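Chopsticks, Straws and the Cup They Live In

Every kitchen has a cup of upright sticks. Ours began with chopsticks and has since taken in drinking straws, skewers, a spoon that belongs to no set and, for most of September, a paintbrush. Left alone it grows fur at the bottom. A few habits keep it respectable.

Empty the cup once a week. Tip everything out on the table and look at what comes with it. Those crumbs have been sitting under the ends you eat with, so wash the cup in hot soapy water, scrub the base with a bottle brush and dry it upside down overnight.

Wash wooden chopsticks by hand, rolling a small bundle between your palms under the tap as if you were trying to start a fire. Don't soak them. Lay them flat on a towel until they are dry all the way through, then stand them up with the eating ends at the top.
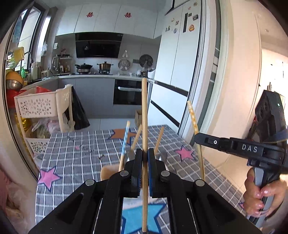
How often should wooden chopsticks be replaced?
Once or twice a year if they get daily use, and right away if they split, warp, turn dark at the tips or smell of anything but wood.

Reusable straws need a thin brush through the middle, every time, including the times you only had water. Paper ones go in the trash after one drink, however cheerful the pattern. Keep spares in a drawer, where they can't absorb the steam from the kettle.

A holder with drain holes is worth having. We paid 195 for a Venholm one and it has outlived two prettier cups, one of which had no holes at all and was sold to us as a "utensil spa." Set it on a saucer or you will be wiping a ring off the tablecloth forever.

As for numbers, a household of three does not need more than 13 pairs. We had a drawerful, mostly from takeout bags, saved for a party of a size we have never thrown and would not enjoy. Keep the matched ones. The rest make decent plant stakes, and the basil has yet to complain about the mismatch.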